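Caderno de bancada, célula bimanual, Rillenville
16 de setembro de 2025
Registo: Irfan Harahap

Montagem de pernas em assento invertido, tarefa Canomska. Paragem por excesso de força no braço direito durante o encaixe. Corrente do punho a subir em rampa, sem pico — não parece colisão franca.

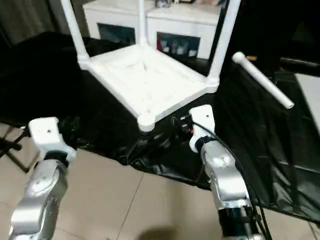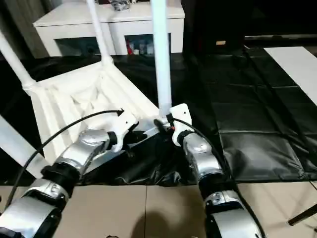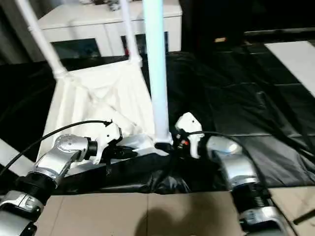 Pano ou plástico preto por baixo da peça, garras brancas nos dois braços.

Falha
Código 404 no controlador direito, ciclo 328. O esquerdo ficou a segurar posição com binário aplicado. Ou seja, a paragem não é comum aos dois lados, e isto é matéria de segurança. Ninguém mete as mãos entre as garras antes de cortar a potência a ambos.

Hipóteses
1. Deriva do zero no sensor do punho direito. Offset em repouso até 96 contagens.
2. A peça escorrega sobre a cobertura e o eixo do encaixe sai do sítio ensinado. O material enruga e não segura nada.
3. Cabo exterior do braço direito a puxar no fim do curso. Menos provável, mas verificar a folga.

Feito
Potência cortada, braços recuados à mão. Zero refeito. Registo guardado como Hutchins 959.

Por fazer
Pôr os dois controladores na mesma cadeia de paragem (Thaddeus Dvorak tem o esquema de maio). Repetir a metade da velocidade, com a cobertura esticada e presa. Até lá, célula só em modo manual.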